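Visite de la filature Sequeira : préparation, cardage et contrôle de la laine

Compte rendu, juillet

La visite de la filature Sequeira s'inscrivait dans le cycle consacré aux filières lainières de montagne. Le groupe, composé de 18 personnes, a été reçu à 8 heures par Lurdes Sampaio, responsable de la production, et par Filipa Simões, qui dirige le laboratoire de contrôle. Le parcours suivait l'ordre du procédé, de la réception des toisons à l'expédition des cônes, avec un détour par le laboratoire entre le cardage et la filature.

Réception et tri

Les toisons arrivent en balles pressées, identifiées par un numéro de lot et par la commune d'origine. Le jour de notre passage, le lot en cours de traitement était le 613, une laine de croisement à finesse moyenne. Le tri se fait encore à la main, sur des claies en bois à larges mailles qui laissent tomber la terre et les fausses coupes. Les trieuses séparent quatre qualités : épaules et flancs, dos, cuisses, et enfin ventre et pattes. Cette dernière fraction part vers un feutrier et n'entre jamais en filature.

Radu Oprea, qui travaille sur les laines des Carpates, a demandé comment étaient traitées les toisons marquées à la peinture. Les mèches concernées sont coupées aux ciseaux avant lavage. Les marquages dits lavables ne le sont que partiellement dans les bains de la maison, dont la température est volontairement modérée, et un seul fragment de mèche bleue suffit à déclasser un lot écru.

Lavage

La laveuse est une ligne à cinq bacs de marque Rallilitz, remise en état par l'atelier mécanique de l'usine. Les deux premiers bacs reçoivent le détergent, le troisième une dose réduite, les deux derniers servent au rinçage. L'avance est assurée par des herses à mouvement lent, réglées pour limiter le feutrage. Entre deux bacs, des rouleaux exprimeurs garnis renvoient l'eau chargée vers l'amont.

Le point sensible de l'installation est le traitement des effluents. Le suint est récupéré par centrifugation ; la graisse brute est vendue en fûts, sans raffinage sur place. Les boues sont compostées par une exploitation voisine. Lurdes Sampaio a indiqué que le débit d'eau neuve avait été ramené à 900 litres par heure après la pose d'une boucle de recyclage sur le dernier bac. Le groupe n'a pas pu voir cette boucle, le local étant en maintenance.

Le séchage s'effectue dans un tunnel à tambours perforés. La reprise d'humidité en sortie est le paramètre le plus surveillé : une laine trop sèche se charge d'électricité statique et s'enroule sur les cylindres de la carde, une laine trop humide forme des boutons.

Cardage

L'ouvraison est suivie d'un ensimage par pulvérisation, puis d'un repos en chambre jusqu'au lendemain. La carde est un assortiment à deux tambours avec diviseur à lanières. Les garnitures sont rigides à l'avant-train et semi-rigides au second tambour. L'aiguisage est fait en interne, par un opérateur qui tient un cahier des écartements pour chaque type de laine. Nous avons pu consulter ce cahier. Les réglages y sont notés à la jauge, avec les corrections apportées en cours de lot et, dans la marge, l'hygrométrie de l'atelier.

Thodoris Karagiannis a relevé l'absence d'échardonneuse séparée. Les débris végétaux sont éliminés par des rouleaux écraseurs placés entre les deux tambours, ce qui convient aux laines peu chargées mais oblige à refuser une partie des apports de fin de saison. La carbonisation chimique n'est pas pratiquée.

Laboratoire de contrôle

Le laboratoire occupe une ancienne salle de bobinage, à l'étage. Les mesures y portent sur la finesse, la longueur de mèche, le taux de graisse résiduelle et le titre du fil. Filipa Simões a commencé par rappeler le principe de l'échantillonnage : prélèvement par carottage dans la balle, homogénéisation, division par quartage, puis conditionnement des prises d'essai avant pesée. Aucune mesure de titre n'est enregistrée si l'échantillon n'a pas atteint son équilibre hygrométrique. 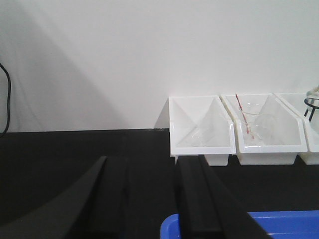
Plan de travail noir et bacs blancs ouverts, le long du mur.

La finesse est déterminée par la méthode du flux d'air, sur une masse constante de fibres cardées et comprimées dans une chambre cylindrique. La méthode est rapide, mais elle fournit une moyenne et ne renseigne pas sur la dispersion. Pour les lots destinés au tricot, un contrôle complémentaire au microscope à projection est donc pratiqué, avec tracé d'un histogramme. Les laines de croisement présentent souvent une queue de distribution vers les gros diamètres, responsable du picotement, que la seule moyenne ne laisse pas prévoir.

La graisse résiduelle est extraite par solvant. Le résultat est exprimé en pourcentage de la masse sèche et conditionne la dose d'ensimage. Les fils sont ensuite contrôlés à l'aspe et à la balance pour le titre, au torsiomètre pour la torsion, au dynamomètre pour la résistance et l'allongement. Les résultats sont reportés sur une fiche qui suit le lot jusqu'à l'expédition. Les fiches anciennes, conservées en classeurs, ne sont pas numérisées.

Judite Neves a posé la question de la comparabilité des résultats avec ceux des acheteurs. Des échantillons sont échangés deux fois par an avec le négociant Ollimus, qui dispose de son propre laboratoire. Les écarts constatés portent surtout sur la longueur de mèche, dont la mesure manuelle reste dépendante de l'opérateur. Sur la finesse, les deux laboratoires concordent.

Filature et retordage

La filature cardée est réalisée sur un renvideur à chariot mobile et sur un continu à anneaux Trastar. Le renvideur, plus lent, est réservé aux fils à faible torsion et aux petites séries. L'étirage s'y effectue pendant la sortie du chariot, la torsion se portant naturellement vers les sections fines, avec un effet régulateur que le continu ne reproduit pas. La différence est nette au toucher entre deux fils de même titre issus des deux machines ; elle s'atténue après lavage de l'étoffe.

Le continu assure l'essentiel du tonnage. Les casses y sont rattachées à la main. Le retordage à deux bouts se fait en sens inverse de la filature, puis les fils sont vaporisés en autoclave pour fixer la torsion. Le bobinage comporte un épurateur mécanique à fente, réglé assez large afin de conserver l'irrégularité recherchée par une partie de la clientèle.

Le niveau sonore de la salle rendait les explications difficiles à suivre. Des bouchons d'oreille étaient fournis, mais un document écrit remis à l'entrée aurait été utile.

Discussion

L'échange final s'est tenu dans la salle des échantillons. Deux sujets ont dominé. Le premier concerne l'approvisionnement : les éleveurs sont payés au kilo en suint, avec une prime modeste pour les toisons triées au chantier de tonte. La prime ne couvre pas le temps passé, et Lurdes Sampaio souhaite la remplacer par un paiement au rendement après lavage, ce qui suppose une pesée contradictoire et un suivi par élevage que l'usine n'est pas encore en mesure d'assurer.

Le second concerne la relève. Le réglage du renvideur repose sur deux personnes. Un apprentissage interne a été ouvert, sans diplôme associé. Radu Oprea a proposé de mettre en relation l'usine avec un atelier roumain équipé d'un matériel comparable, où des stages pourraient être organisés.

Remarques pratiques

Prévoir des chaussures fermées, le sol du lavage étant glissant. Les photographies sont autorisées partout, sauf dans le local de mélange. La vente directe de fils en cônes se fait au bureau, côté cour, sur présentation du bon remis par l'atelier d'expédition. Les fiches de lot peuvent être demandées à Filipa Simões en indiquant le numéro porté sur l'étiquette du cône.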